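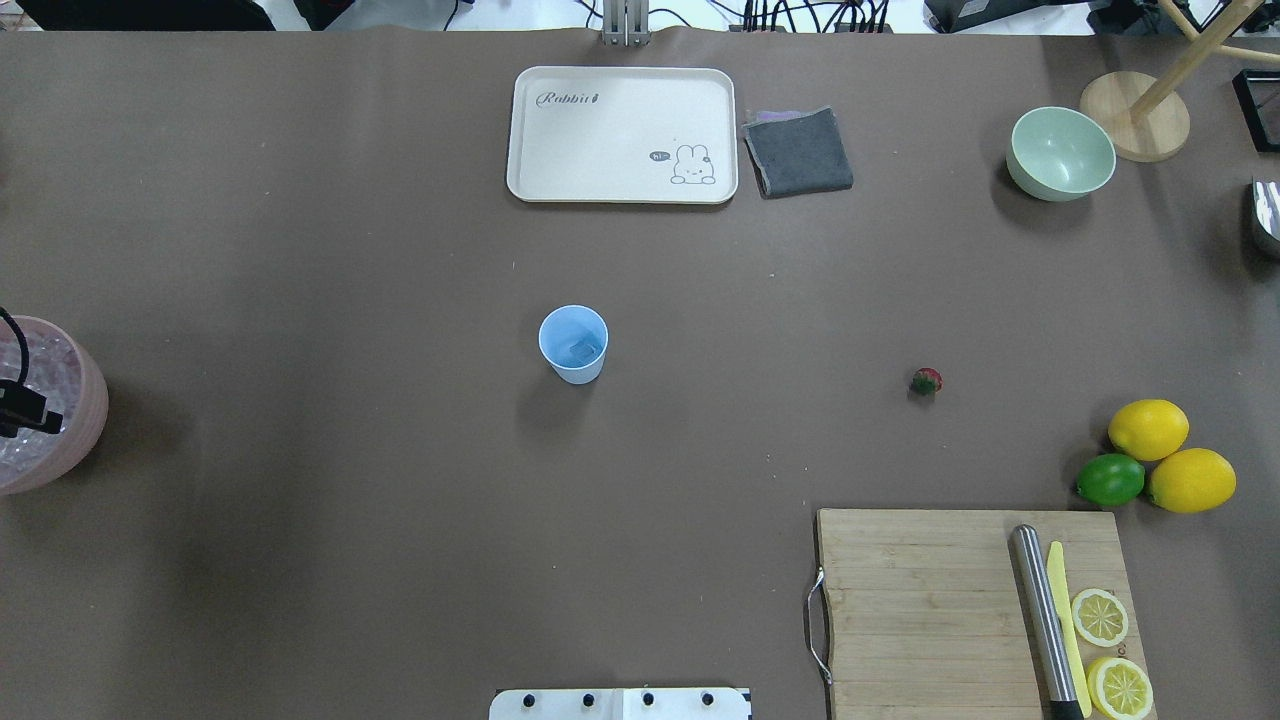

Can first-year students join the drinks table team this term?
First-years can join at any point, provided they have done the safety talk and work alongside a second-year until they have been signed off.

Tresier Robotics Club
Minutes of the June meeting, Ejigu Room, 4.30 pm

Present: Nuria Tamiru (chair), Bjartur Mogensen, Lensa Negussie, Nahom Gebretsadik
Apologies: Vasanthi Pathirana
Minutes: Lensa Negussie

1. Minutes of the last meeting
Agreed, with one correction. Under item 4, "gripper cable" should read "tablet charger". The charger has been found.

2. Drinks table project
Bjartur reported on the Stuvetti entry. The task order is now fixed: cup down from the rack, ice, fruit, then the cup to the tray. Each team writes its own pick-and-place routine and hands it over with comments in the code. Nahom asked whether the fruit could be swapped for foam blocks while people are learning. Bjartur would prefer to keep the fruit, as the lemons roll and the routines have to cope with that. Left as it is for now.

Both arms may be used in the same run but may not enter the middle of the table together. Nuria wants this written into the program as well as on the rules sheet. Nahom to do the first version.

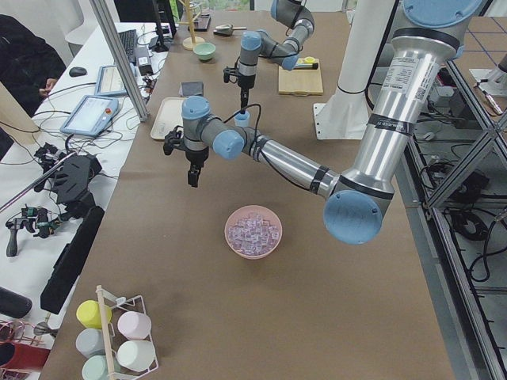
There was some discussion of who should hold the teach pendant during runs. Agreed that one named person holds it for the whole run and does nothing else – no typing and no moving cups. The name goes in the log before the arms are switched on.

Lensa asked that objects be put back to the start positions at the end of each session. Two teams lost time last month to a bowl that had been moved.

3. Recordings
Nahom has been sorting the practice recordings. There are 3395 in the folder and he would like to get down to 3000 by removing duplicates and false starts. Vasanthi had sent a note asking that failed picks be kept, as her team uses them. Agreed: failed picks stay, duplicates go. File names to start with the team letter.

Wrist camera pictures are to be checked for focus before a session starts. 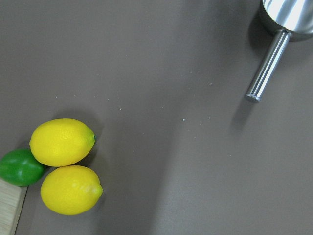
Citrus fruit and steel utensil, wrist camera view.

4. Money
Drakeck has offered 800 towards travel and entry fees. Accepted with thanks. Nuria will write to them and ask what size they want their name on the club shirts. Bjartur to get prices for shirts from 2 suppliers.

5. Any other business
The door code has changed. Ask Nuria.
Lensa would like meetings to start at 4 pm. To be put to the full club.

Actions
Nahom – shared-area rule in the program, clear duplicate recordings
Bjartur – shirt prices
Nuria – letter to Drakeck
Lensa – start positions sheet for the wall

Meeting closed at 5.25 pm.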